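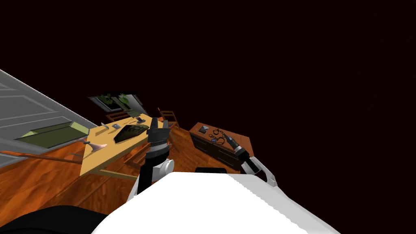
Tinda review: a records tool for people who cover police complaints

By Khrystyna-Mariia Stelmakh
June 8, 2025

Tinda is a web service that files public records requests, tracks the deadlines and makes the documents searchable when they come back. It costs $39 a month for one user. I have paid for it since December and have used it mainly to follow misconduct complaints against the Kerslake police department, where the oversight board posts its findings as scanned PDFs with no index.

Setup took one evening. You pick an agency, choose a request type and edit a form letter. The letters are decent. The one for use-of-force reports asked for the supervisor's review as well as the officer's statement, and I used to forget that one. You can change any of the wording, but changes to a template do not carry over to requests you have already drafted.

Deadline tracking is the best part. Each request shows the date it was sent, the date a reply is due and any extension the agency has claimed. Kerslake extended four of mine. Tinda emailed me the morning each new deadline passed and attached a draft appeal — two of those appeals went out almost unchanged.
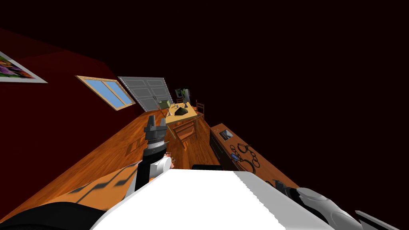

Search is good on typed documents and poor on anything handwritten. My archive holds 1,434 pages, a lot of them faxed and then scanned. Typed names and badge numbers came up reliably. Handwritten witness statements mostly did not, and the software gives no warning when it has failed to read a page. I found out when a search for a street name missed a 165-page file in which the street is mentioned all through the statements. A simple "could not read" label would fix this.

The redaction checker compares two versions of the same document and marks where they differ. When the board released a second copy of a closed case, the checker found three paragraphs that had been blacked out the first time. It is slow with long files and will not accept anything over 200 pages, so bigger reports have to be split first.

Illia Sydorenko, who edits my copy, has read-only access on my account. He likes that every highlighted passage links back to the original page. He does not like the comment system, and neither do I. Comments sit in a separate panel and don't move when a page is rotated.
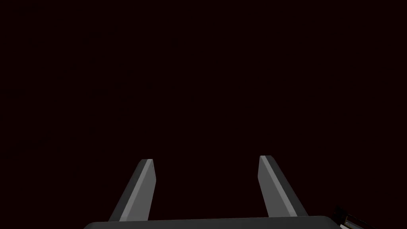 The reading view needs work. Text size can only be set for the whole account, and the page thumbnails cannot be hidden on a laptop. There is a dark mode, and I tried it for a week of late reading. Its background is nearly black with a faint maroon cast, very close to the backdrop in the picture just before this paragraph, and red annotations are hard to pick out on it. I went back to the light setting and changed my annotations to blue.

I also tested Dridora, which is cheaper and has a cleaner reader, but it only stores documents. It doesn't send requests or watch deadlines. If you already keep your own calendar of requests, it may be enough.

Support answered both of my questions within a day. Export works as it should: you get the original files and a spreadsheet of requests, with your notes in a column of their own. Canceling takes effect at the end of the billing month.

I am keeping my subscription through the next round of board hearings. For a reporter who files one or two requests a year, the monthly price is hard to justify.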